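Dultent, workshop notebook
Folding work, bedroom tasks
June 25, 2026

Continued from the previous page. The comparison of the two pad types is not finished and I leave it for the next entry. Now I want to write down the folding task and also what changed in the workshop after the Drillonwood table came into use, because the two subjects were discussed together at lunch and I do not want to lose the details.

State of things

The Drillonwood table folds towels, pillowcases and flat T-shirts. The counter on it stood at 1397 when I came in and nobody had reset it after January, so I take this as the total for all the trials at our site. Vaughan has a separate counter and a separate way to count (they include the pieces which the table gives back unfolded). We should agree on one way before we send any numbers to each other again.

What the table does not fold: jeans, shorts, anything with a hood, anything with a zipper longer than my hand, wet things, plush things. These go to the hand bench as before. For the thick materials we make recordings with the hand-held grippers. A person does the folding with the grippers, and the arm should later learn from it. So one group of colleagues now folds with a machine next to them, and another group folds with the tool in their hands and does not touch the cloth with the fingers at all. It is the same work on the paper. In practice these are three different jobs, if I include the hand bench.

What changed for the people at the bench

I asked everybody at the bench the same questions and wrote the answers without names. My own opinion comes after.

The most frequent answer was about the mix of the work. Before the table, a basket was mixed: some towels, some shirts, one or two difficult pieces. The towels were the rest between the difficult pieces. Now the towels go to the table, and the basket at the bench is only the difficult pieces. The number of pieces per shift went down and the hands are more tired than before. The planning sheet still compares pieces per shift with last year, and on this sheet the bench looks slow. One colleague said it was unpleasant to see this, and I understand it. I wrote to the planning office that the target for the bench must be separated from the target for the table.

The second answer was about standing. The person who feeds the table stands in one place for a long time. At the bench one walks a little, to the shelf and back. We changed places every two hours this week and it was better. I would like to keep it as a rule and put it on the wall.

The third was about talking. The table is not very loud but it has a fan, and the feeding place is turned toward the wall. Two people said that they feel alone there. To turn the table we need to move the power outlet. I asked for a price.

Also a positive thing, and I write it down because it came without my asking: the end of the shift is calmer. The towels used to be a mountain at four o'clock and now there is no mountain.

What changed for the people with the grippers

The work with the grippers pays the same hour as the bench. It should be discussed, in my opinion. It needs a good folder, and a good folder becomes a beginner again for the first week. A fold which takes a few seconds by hand takes much longer with the grippers, and it is necessary to stay patient in the wrists. The most experienced folder we have was the least happy in the first days and is now the one whose recordings we throw away the least.

Janbridge asked for 3000 usable recordings from all sites together. Our part until now is 429. From the last set we rejected 147, most of them for the same two reasons: the piece was outside the view of one gripper camera at the start, or the person put one gripper down in the middle to pull the cloth straight with the hand. The second reason is very natural. Everybody does it, I also did it. We must say it again before each session and not only in the written instruction.

The folders asked what happens with their work when the arm has learned it. I said what I know, which is: the arm is planned for the thick pieces on the same bench, there is no date, and no working hours are taken out of the plan for this year. I did not want to promise more than that. They asked for a written answer from the management and I passed this on. I think it is a fair request and it should not wait until the arm is delivered.

Procedure for denim on a soft bed

On the bench the surface is hard and the edge of the cloth can be found easily. On a bed the pad pushes down into the blanket and takes blanket and hem together. So the order of steps is a little different from the sheet on the wall. I write it as we do it now.

1. Look at the floor first. Shoes, bags and cardboard should be away from the place where the feet go. If a cable crosses the way, move it before putting on the gripper, because afterwards there is no free hand.

2. Move bulky pieces to the upper end or to one side. Blankets and robes are left for the end. It is not necessary to fold them to begin.

3. Choose the place for the stack and keep it for the whole session. The folded trousers go with the pocket seam visible. Do not press the stack with the gripper body.

4. Lay the next piece flat between yourself and the stack, waistband toward the headboard, legs toward you. Close the fly if it is possible with the pads. If it is not possible after two tries, leave it partly open and continue.

5. Come to the hem from the two lower corners with the pads pointing inward. Take only the denim. With ripped shorts, do not take the loose threads at the hem, they stay between the pads and the next grip is wrong. On the flowered blanket I had the white denim already on the stack, on top of the dark piece, and the blue shorts flat in front of it, with the right pad at the hem corner.
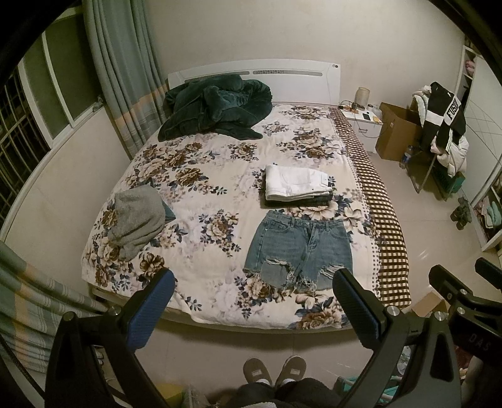 6. Lift the corner a small distance and check that the blanket does not come with it. If it comes, open, move back, and start again from step 5. Do not shake.

7. Fold one leg over the other, then the waistband down to the hem. With short pieces one fold is enough. The sheet says two, but for shorts the second fold opens again when the pads leave, and we lose the recording.

8. Carry to the stack with both grippers under the piece. Put it down, open both pads at the same time, move straight back.

9. Say "end" aloud and wait until the recording is stopped before moving the feet.

Remarks on the procedure

Step 4 is the slow one. Half of the discussion in the group was about the fly and the button. My view is that we should accept open flies in the recordings, as customers also send them open. Vaughan wants them closed. To be decided.

A printed blanket makes it more difficult for me to see the edge of a light piece. With blue denim it was no problem. I do not know if it makes a difference for the arm, and I would like a few sessions on a plain cover to compare.

Socks and slip-on shoes were comfortable on the tiles. With work shoes I stand too far from the bed and my back complains.

Open points

Separate targets for bench and table: letter sent, no answer yet.
Price for moving the outlet: asked.
Two-hour change of places: continue next week, then ask the bench again.
Written answer to the folders about the arm: with the management.
Pay for gripper sessions: to put on the list for the site meeting.
Wall sheet: correct the step with the second fold, add the sentence about not putting the gripper down.
Counter on the Drillonwood table: agree with Vaughan about unfolded pieces before the next exchange with Janbridge.
Pads: the comparison follows in the next entry, after the new set is mounted.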